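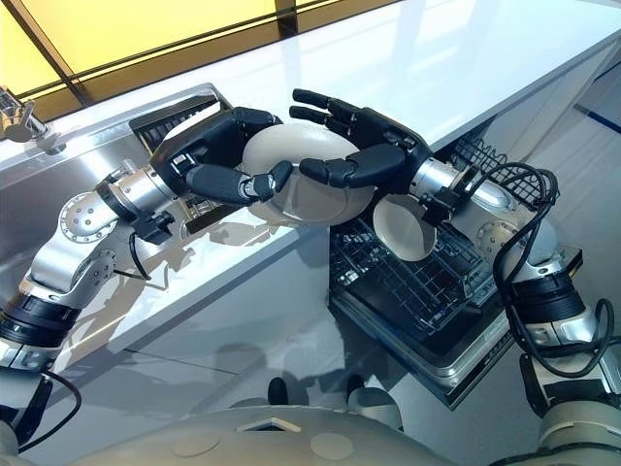

Jantar comunitário: venham com fome!

O último jantar do ano está quase aí e a cozinha da associação já cheira a louro e a cebola refogada. O Santino Palma volta a tomar conta dos tachos e desta vez promete duas sopas, uma de grão com espinafres e outra de beterraba, receita que a Aušra Navickas trouxe da avó e que em julho desapareceu da panela antes de metade da fila lá chegar (quem ficou sem provar ainda se queixa, e com toda a razão!). O pão é do forno da Taltora, amassado na véspera, e para a sobremesa temos arroz-doce e as maçãs assadas do costume.

Quem quiser trazer um prato de casa, traga! Pedimos só que venha com um papelinho a dizer os ingredientes, sobretudo se levar frutos secos, leite ou ovos. No ano passado apareceu uma tarte de abóbora maravilhosa sem nome nem dono, e continuamos à procura da receita.

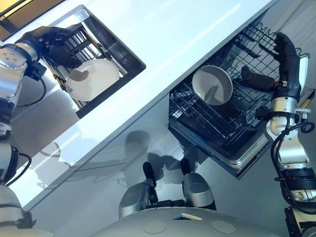 As mesas ficam postas a partir das sete e servimos às sete e meia em ponto. Há cadeiras altas para os mais pequenos, e o Arūnas Bite vai tocar acordeão entre a sopa e a sobremesa, com umas modas que aprendeu este outono e que anda a ensaiar no corredor para alegria de toda a gente. Se alguém tiver uma pandeireta esquecida numa gaveta, é a altura de a trazer.

As inscrições fazem-se na receção ou por telefone, até à antevéspera. Adultos pagam 4 euros, crianças 2, e bebés de colo não pagam nada. O Gediminas Adomaitis tem a lista e guarda lugares juntos para famílias grandes, desde que lhe digam com tempo.

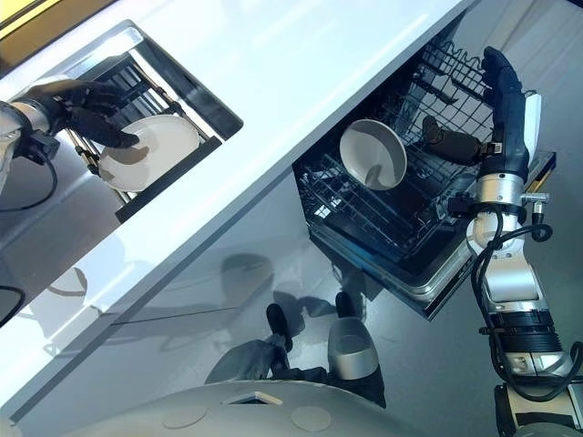 Rifa de Natal: 2.818 euros!

Foi este o total da rifa, e estamos radiantes! Chega para as estantes novas da sala de leitura e ainda sobra para livros infantis, que bem falta faziam. O cabaz grande saiu à Jaanus Sakalauskas Encadernações, que o ofereceu logo para o jantar, por isso contem com queijo da serra e marmelada em cima da mesa. Os prémios pequenos que faltam levantar estão na receção, dentro da caixa azul. Tragam o talão!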